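## Edge swelling on printed wood-grain tops - seal or replace?

**d_marchetti**
Question for people who maintain shared benches. We have 20 tops in the Harordale building, particleboard core with a printed wood-grain face. Five of them have raised seams along the front edge. The face is sound everywhere else. The highest ridge I measured is 0.8 mm above the surface with a straightedge and feeler gauges.

Replacement quote from Zanetti is 157 per top, delivered, no fitting. Is there any edge treatment that brings the height back down, or do I budget for five tops?

**ftanner**
Swollen particleboard does not go back. The chips expand, the resin bond between them breaks, and drying removes the water but leaves the voids. You may get a third of the height back after a few weeks. You can plane the ridge, but then you are through the print.

Replace them. 796 for five, if you add a tube of sealant.

**epoxy_and_shims**
Disagree with replacing on sight. 0.8 mm at the front edge matters if people slide things over it. It does not matter if the edge is under a clamp rail. What sits on the front 50 mm?

**d_marchetti**
On three of them, nothing. Forearms and keyboards. The other two have a metal strip screwed through the front.

**epoxy_and_shims**
Then check the screw holes on those two first. An unsealed hole drilled through the face is a direct path to the core. Pull one screw and probe the hole with a pick. If it crumbles, the strip is only held by the print layer.

**F. Yusof**
Agree on the holes. We did a full round of this at Brokerport in November. Procedure we settled on:

1. Remove strip and screws. Leave the top to dry indoors, face down on battens, for two weeks.
2. Drill each hole out to 8 mm.
3. Fill with unthickened epoxy first, let it soak, then top up with thickened.
4. Redrill to pilot size after full cure.
5. Seal the raw underside edge with two coats of the same epoxy.

Holding strength was fine afterward. The ridge stays where it is - step 3 only stops it from growing.

**ftanner**
Two weeks of drying times two benches, plus the labor, to save 314. I don't see the arithmetic working.

**F. Yusof**
It worked for us because the tops were a discontinued size. With a stock size I would probably buy new.

**m_piras**
Nobody has asked about cleaning method. Printed tops fail at the seam because water sits in the seam. If the new ones get wiped with a dripping cloth every evening, you will be back here with the same question. Spray the cloth, wipe along the grain, dry the front edge last.

Also, scuffs in the print are cosmetic. I have seen people sand them "to even it out" and open the core that way. A pale mark that does not catch a fingernail should be left alone.

**epoxy_and_shims**
On the fingernail test, yes. On wiping along the grain, the grain is ink. Direction makes no difference.

**m_piras**
It makes a difference if the grain runs parallel to the front edge, as on most tops. You push less water over it.

**d_marchetti**
Pulled a screw on Tuesday. First hole is firm, second crumbles for the full depth. So those two get replaced, and I will seal the undersides of the other three and watch them. Ermanno in purchasing wants to know whether gray shows wear more than the oak print. The Stiris sample card is too small to judge from.

**F. Yusof**
Gray hides dust and shows pale scuffs. Oak does the reverse. Ours are gray:

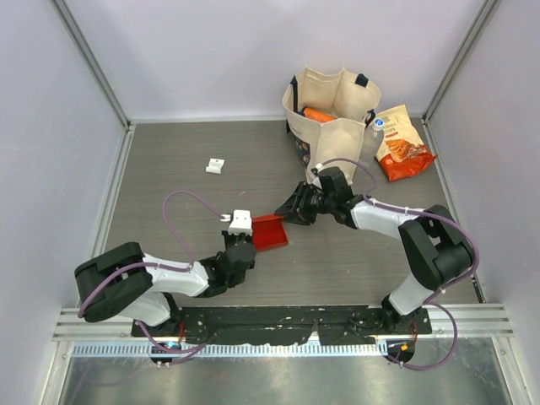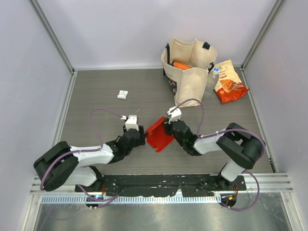 *Gray wood-grain top, two views.*

**ftanner**
Gray is fine. Ask for the matte version if they have it, the gloss one glares under strip lights. And get the underside sealed before the tops go on the frames. It is a miserable job lying on your back.

**d_marchetti**
Matte gray, two tops, ordered. Zanetti will not pre-seal, so I will do the undersides on trestles the day they arrive.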